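Taskscape and dwelling in landscape studies

Dwelling perspective – an approach in landscape archaeology and anthropology. Holds that people know a landscape by living and working in it, with looking at it as one activity among many. Often paired with the term taskscape, meaning the whole set of jobs, routes and habits going on in a place at a given time.

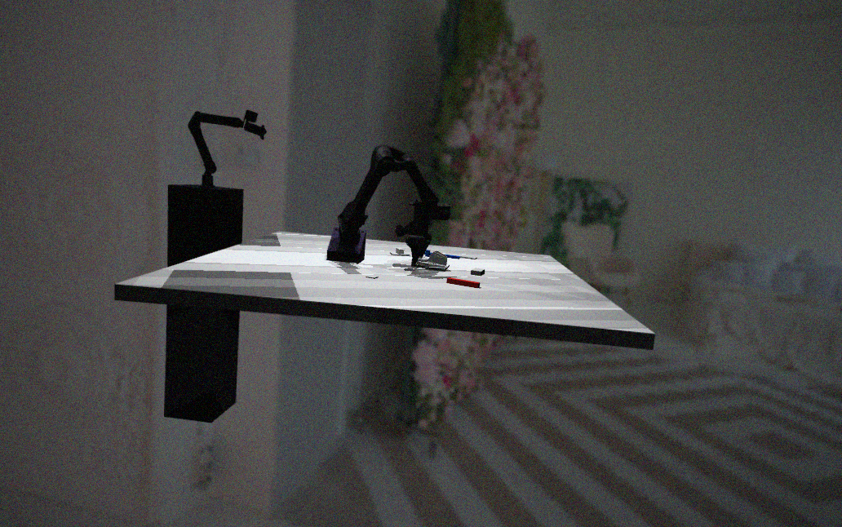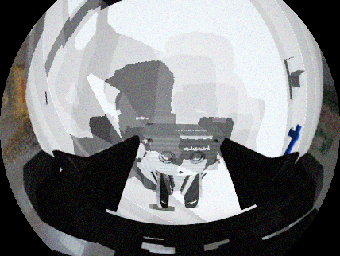 Background

Grew out of unease with distribution maps. Older regional surveys recorded sites as dots and said little about the ground between them. Critics asked what people were doing in the blank parts. Herding, cutting peat, fetching water, visiting kin. Most of it leaves thin traces or none, so it dropped out of the record and then out of the argument.

Phenomenology supplied much of the vocabulary. Words such as being-in, paths, nearness. Some of this traveled badly into field reports and there was a period when almost any valley could be described as "experienced" without much being added.

Main ideas

Movement comes first. A hill is known by the way up it, the places to rest, the wind at the top. Time is counted in work and seasons, so a pasture in July and the same pasture under snow may be treated as two places. Boundaries are often soft, and may only matter to the people who have to maintain them.

Naming is a second theme. Field names and stream names get read as records of use. Names also outlive the use, which causes trouble (see Criticism).

The Niltau survey

Frequently cited case. Miloslav Matoušek and Blažena Zelenák walked the upland parish of Niltau along old droving tracks, writing notes as they went and only afterwards checking them against the tithe maps. Their list ran to 3,818 named features, many no bigger than a boulder or a bend in a track. Zelenák argued that the names cluster where people had to stop and wait – fords, gates, milking places. Matoušek was more cautious and put part of the pattern down to who had been interviewed.

The follow-up at Tritby used the same walking method on low, drained farmland and got much less from it. Few names, straight roads, most of the older tracks plowed out. Zelenák took this as a finding in itself. Others thought the method simply did not suit the ground.

Criticism

Gilmar Dantas objected that the walker's body is treated as if it were everybody's. A fit adult on a dry day does not stand in for a child, a laden animal or a person driven off the land. He also held that power goes missing from these accounts: rents, evictions, forced labor.

Tatiana Krajčí made a narrower point about evidence. Names recorded within the last 100 years can not be pushed back 1,000 years without documents in between, and for Niltau there are very few. The gap is aknowledged in the original report but tends to vanish when the report is quoted.

A reply by Delwyn Paewai accepted both points in part. Paewai suggested that conflict be recorded as one of the tasks in a taskscape, alongside grazing or repair, and that walkers note what they were unable to do as well as what they did.

Later use

Taken up in heritage planning, usually in a trimmed form. The management plan for the Koster commons has a chapter on routes and seasonal work, seperate from its list of monuments. At Sudar the idea was used to argue for keeping a drove road open that had no recorded archaeology on it at all. Outcome disputed.

See also: cultural landscape; field names; phenomenology in archaeology; transhumance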